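Craft room walk-round, September — Gradlow community workshop

Went round mid-morning with a mug of tea going cold on the windowsill, which is how most of these get done. Same list as the spring one, with my scribbles typed up so they can be read this time.

## Floor and doors

- [x] Main door opens fully and closes by itself
- [x] Fire exit clear — the Moura boxes have gone to the loft at last, hurray
- [ ] Mat by the sink lies flat. It doesn't! One corner curls up and I caught my toe on it twice. Needs taping or binning, and I'd bin it.
- [x] No trailing leads across the walkway

## Electrics

- [x] Glue gun leads checked, no splits or scorch marks
- [x] Extension reel fully unwound when in use
- [ ] Label on the small heater. The sticker has worn away so I couldn't read the date. I've unplugged it and put it on the top shelf until it's been tested again.

## Cutting and blades

- [x] Craft knives counted back in: 7 out, 7 in
- [x] Blade tin not overfull
- [ ] Steel rulers. 2 of them have a burr on the edge, you can feel it if you run a fingernail along. They're in the repairs tray, please don't fish them out again because the good ones are at the bottom of the drawer (I know they are, I put them there).
- [x] Cutting mats flat and not curling

## Sheet materials

I spent longest on this bit, as I usually do. The big coloured sheets get bent, leaned on things, bent again, and then somebody tries to cut a straight line through the lot and the knife jumps. So the thing I'm checking for is creases and rough edges, especially on anything large enough to flop about while you're holding it.

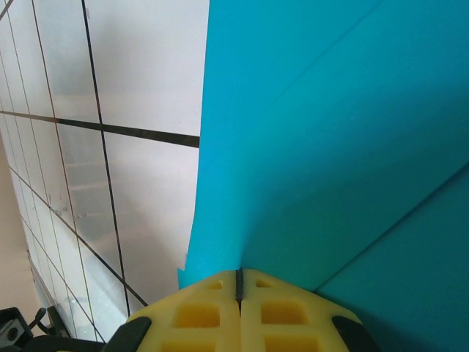

A sheet with a fold running through it won't sit flat under a ruler, so it shouldn't go on the cutting table as it is. Trim it down to the flat part with the big shears, or keep it for backgrounds where a crease doesn't matter. Same goes for ragged edges — square them off before you measure from them, or everything after that will be wonky and you'll be tempted to shave off slivers with your fingers far too close to the blade. I've done it, it's a horrible feeling.

- [x] Nothing stored above head height
- [ ] Rack straps done up. The lower one was hanging loose. I've fastened it but the buckle slips, so it wants replacing. The Dekport catalogue has them, item 774.
- [ ] Offcuts bin emptied. Overflowing! Big pieces sticking out at shin level.
- [x] Rack shelf load under the limit on the plate (up to 300 kg, and we're nowhere near it with card and paper)

## Glues and sprays

- [x] Lids on
- [x] Spray glue in the metal cupboard, cupboard locked
- [ ] Window opens for airing. It does, but it takes a good shove. A bit of wax on the runner might sort it out.

## First aid

- [x] Box on its hook
- [ ] Plasters topped up. Only the tiny round ones left, no use for a knife cut. I've added the bigger ones to the next Geltel order.
- [x] Accident book there, with a pen that works

## To do before the next session

1. Mat by the sink — tape or bin
2. Empty the offcuts bin
3. Heater to be tested, stays off until then
4. New strap for the rack
5. Rulers filed down or replaced

I'll have another look at the rack once the new strap is on.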